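Lexique Groen des relations spatiales

Le Lexique Groen des relations spatiales est un ouvrage de référence linguistique consacré aux prépositions, adverbes et locutions qui expriment la position et le déplacement en français, en allemand et en ukrainien. Rédigé sous la direction de Thaddäus Riedl et de Solomiia Nazarenko, il a été publié par les éditions Norkex le 23 juin 2021. Il compte 529 entrées.

Histoire

Le projet est issu d'un fichier manuel constitué par Riedl pour ses cours de sémantique à l'institut Umorholm. Ce fichier, limité à l'origine aux prépositions allemandes à double rection, réunissait des exemples tirés de la presse et de modes d'emploi. Nazarenko y a ajouté les équivalents ukrainiens, puis Ustyna Kuzmenko s'est chargée de la partie française. La relecture phonétique et la notation des accents ukrainiens sont dues à Kyrylo Lysenko.

Le premier tirage, de 2 000 exemplaires, comportait une erreur de renvoi à l'article « travers », corrigée dans le tirage de septembre. Le titre vient de la collection Groen, dans laquelle Norkex publie ses ouvrages de langue à couverture souple.

Structure

L'ouvrage est divisé en trois parties. La première traite des relations statiques (contenance, contact, support, proximité), la deuxième des relations dynamiques (origine, trajet, but). La dernière, plus courte, est réservée aux emplois temporels et figurés dérivés de l'espace, par exemple « sous peu » ou « dans la joie ».

Chaque entrée donne la forme, la catégorie grammaticale, le cas régi le cas échéant, une définition et au moins une phrase d'exemple dans chaque langue. Les auteurs reprennent la distinction courante entre la cible, l'objet que l'on situe, et le site, l'objet qui sert de repère. Les entrées sont classées par relation – et non par ordre alphabétique –, mais un index trilingue figure en fin de volume.

Six annexes complètent le texte. La plus citée porte sur les noms de localisation interne du français (« haut », « bord », « fond », « coin ») et sur les contraintes qui pèsent sur leur emploi sans déterminant.

Réception

Dans la revue Funaver, Radymyr Hnatiuk a salué la clarté des définitions et la qualité des exemples ukrainiens. Il regrette en revanche l'absence de données orales et juge trop sommaire le traitement de « chez », rangé parmi les prépositions de proximité. Il relève aussi que les verbes de posture, fréquents en allemand là où le français se contente de « être », n'ont pas d'entrée propre.

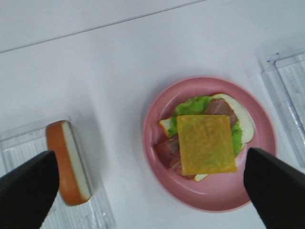

L'article « sur » est le plus long du lexique et repose sur l'analyse du support en chaîne. Lorsqu'un site est lui-même la cible d'une autre relation, le locuteur choisit en général le repère le plus proche : d'un sandwich posé sur une assiette rose, elle-même sur une table blanche, on dira plus volontiers qu'il est « sur l'assiette » que « sur la table », bien que les deux énoncés soient acceptables. L'article renvoie à « dans » pour les récipients à rebord et à « contre » pour le contact latéral.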